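Industry > Automation > Standards and Practice

Handling Rules for Robotic Assembly Take Shape

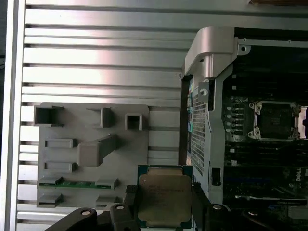

A gripper holds a processor beside an open Dell workstation.

Manufacturers that use robots to install computer parts have long written their own handling rules. A code of practice issued in January by Sesis, an industry body with 87 member firms, sets out a common minimum.

Under the code, a processor may be held only by its edges, and the socket must be checked before each placement. Parts waiting to be installed are to rest in fixed holders – never on the open work surface. Grip settings must be reviewed after every 200 cycles.

Gosska, which assembles workstations at its Toom plant, adopted the rules early and logged 834 placements during the trial period. Members have 2 years to comply.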